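4.2 Windfall size and the timing of first purchases

The second part of the survey asked prize winners what they bought in the first 16 weeks after payment. Respondents were drawn from the Storkura winners' register, which holds anyone who took a single lottery payment above the reporting threshold and agreed to be contacted again. Of the 1,000 people invited, 900 returned a usable spending diary. Entries were coded independently by two of the authors (Renaud and Vávra) into housing, vehicles, travel, gifts to relatives, debt repayment, seasonal and decorative goods, and small household or office items. Disagreements went to a third coder.

Earlier work on windfalls has mostly looked at large purchases. Urban (Section 2) argues that this leaves out the period before a winner has settled on a house or a car, when spending is frequent but individual amounts are low. We follow that argument and treat the first purchase of any kind as the event of interest, with the date of payment as the starting point. Recurring bills and groceries were excluded. Gifts of cash were included only where the diary named a recipient outside the household.

The small household or office category needs a short note. It was defined by price ceiling and by use at a desk or table, and it covers mats, lamps, keyboards, pointing devices and similar goods. Respondents often entered these items together on one line, and such lines were counted as a single purchase. Splitting them would have inflated the category for winners who keep detailed diaries.

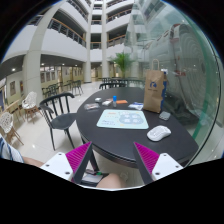

Figure 3. Items of the small household or office type: a pale green mat and a white computer mouse on a dark tabletop.

Prize size was entered as a logarithm. The model also included age at payment, housing tenure, number of dependents and whether the win was made public. Publicity was self-reported and checked against press notices where these could be found. A sub-sample of 200 respondents completed a follow-up interview, conducted by Tóth and Dekker by telephone, in which diary entries were read back and corrected. Corrections mostly concerned dates. Very few changed the category of the first purchase, and the results below use the corrected entries where available.

Larger prizes were associated with a later first purchase in housing and an earlier one in travel. The housing result is in line with the longer search reported by Cukier in his study of inherited wealth, although his sample was older and contained more owners. For vehicles the coefficient was close to zero and changed sign when public winners were dropped. Seasonal and decorative goods showed no relation to prize size at all – buyers in this category were spread evenly across the prize range, and the unusually costly entries came from winners with ordinary prizes. Small items were bought early by nearly every group, which limits what the category can say about differences between winners.

Two checks were run. The first moved the price ceiling for small items up and down by one band, with no change in the order of the coefficients. The second replaced the date of payment with the date of the draw. This shortened the measured delay for gifts to relatives, as several respondents had promised money before they received it. Tenants were more likely to have done so than owners, a pattern we return to in Section 5.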